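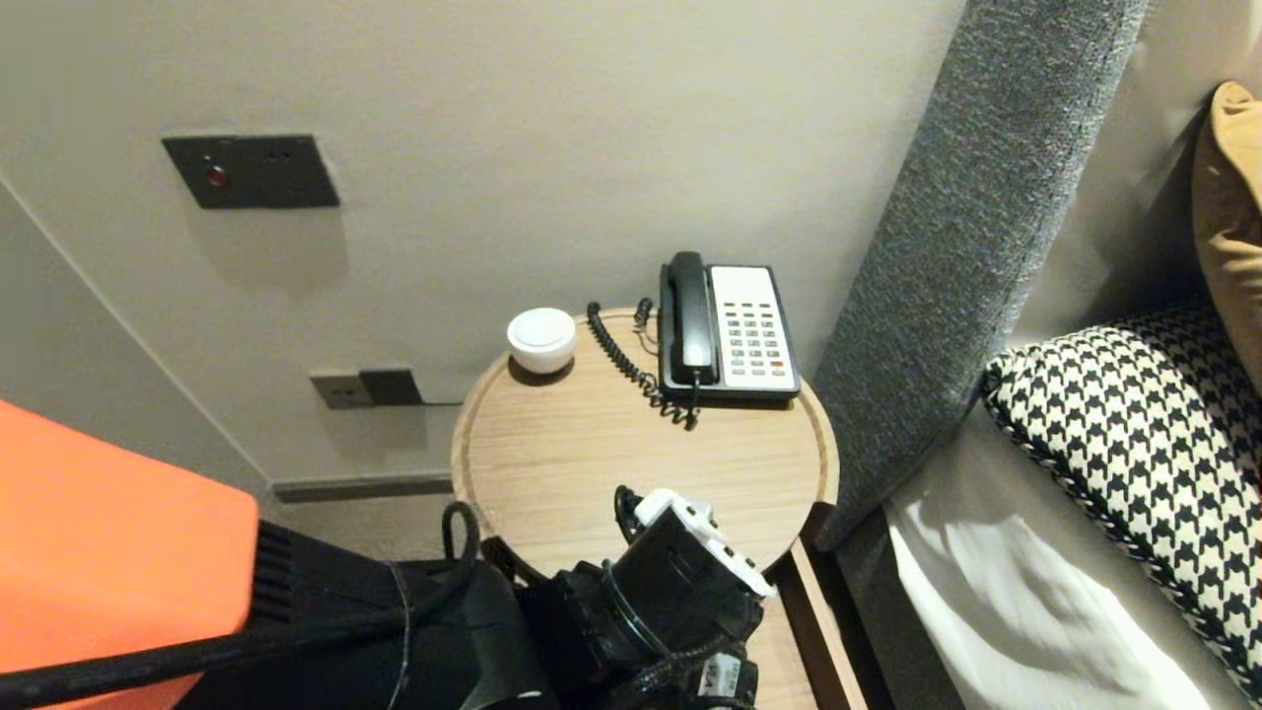

Segundo Barbara Głowacki, o problema nunca foi pegar nas coisas, foi decidir quando desistir de pegar nelas. Disse-mo logo de manhã, antes do café, com o portátil aberto nos joelhos e três janelas de registos a correr ao mesmo tempo, e eu anotei a frase sem perceber bem o que queria dizer. Percebi mais tarde, quando fiquei uma tarde inteira a ver um planeador de trajetórias a mudar de ideias.

Vim a Bilholm para passar dois dias com a equipa da Olleck, que escreve software para robôs que trabalham em quartos. Quartos de hotel, sobretudo, com cama, cabeceira estofada, mesinha redonda e telefone. Quem nunca programou um braço (eu, por exemplo!) acha que um quarto é um sítio fácil. Não há empilhadores, não há tapetes rolantes, ninguém grita. Depois sentamo-nos ao lado do Jinfeng Deng e ele começa a explicar o fio do telefone.

O fio em espiral é, pelos vistos, o inimigo. Um telefone preto e branco, com o auscultador pousado, tem uma forma que o modelo aprende bem. Já o fio enrosca-se pelo tampo e nunca fica duas vezes da mesma maneira. A câmara de profundidade vê um bocado aqui, um bocado ali, e o resto são buracos. “Para o mapa antigo, aquilo eram oito objetos”, contou-me o Jinfeng, que ainda parece ligeiramente ofendido com o assunto. O planeador tentava passar entre eles, como quem atravessa uma cortina de contas, e a Barbara carregava no botão de paragem.

A solução deles é de uma simplicidade que me desarmou. O módulo de perceção, a que chamam Hikel, deixou de tentar reconstruir o fio. Marca uma zona, uma espécie de mancha gorda por cima da madeira, e diz ao resto do sistema: aqui há qualquer coisa mole, não entres a menos que te mandem. O planeador contorna a mancha. Se a tarefa for mesmo mexer no auscultador, a mancha encolhe e a velocidade desce, e aí sim, o controlador passa a ouvir a força no pulso em vez de confiar só na câmara.

Perguntei se isso não era fazer batota. O Jinfeng riu-se e foi buscar bolachas.

A outra metade do trabalho é a aproximação. Com a mesa metida ao canto, parede de um lado e cabeceira do outro, o braço tem de vir quase sempre pela frente, por cima do rebordo. E o rebordo é traiçoeiro, porque é só um bocadinho mais alto do que o tampo e o ajuste de planos gosta de o alisar. Durante semanas, o sistema achou que a mesa era perfeitamente lisa e um nadinha mais pequena do que é. A Lanying Lu, que entrou na equipa em junho, pôs o programa a procurar primeiro o contorno redondo e só depois a superfície. Parece pouco. Mudou a ordem de duas funções e passou o resto do mês a escrever testes para provar que não tinha estragado mais nada.

São 165 testes, agora. Correm todos os serões contra gravações antigas, e de manhã há uma lista à espera. No primeiro dia em que lá estive passaram 149, e o ambiente na sala era, digamos, de fim de campeonato perdido. Eu achava uma nota excelente! A Lanying explicou-me, com muita paciência, que os que falham são sempre os mesmos: tecidos com padrão. Pensem numa almofada em pied-de-poule, preta e branca, encostada a outra de cor creme. O algoritmo que compara imagens de instantes diferentes agarra-se àquele desenho repetido e engana-se de dente, por assim dizer, e a estimativa da posição dá um saltinho para o lado. Um salto desses, com a garra por cima da mesa, é coisa para levar a sério.

Por enquanto dão menos peso às zonas com textura repetida e mais às linhas da parede, ao rodapé, ao canto. Há discussão sobre isto. A Barbara queria um modelo treinado de raiz, a Lanying prefere regras que se possam ler, e eu assisti a uma conversa de corredor bastante acesa em que as duas tinham razão – pelo menos foi o que me pareceu enquanto cada uma falava.

Na última tarde mostraram-me finalmente a tal parte da desistência. O planeador tem um orçamento de tempo e, quando o gasta, não insiste: recua pelo caminho por onde veio, pede outra vista e volta a calcular. No ecrã é uma linha verde que encolhe e torna a crescer, e confesso que fiquei agarrado àquilo como quem vê pesca. A Barbara queria subir o limite, o Jinfeng queria baixá-lo, e quando saí para apanhar o comboio o valor continuava em aberto, com um comentário no código a dizer “rever depois do jantar”.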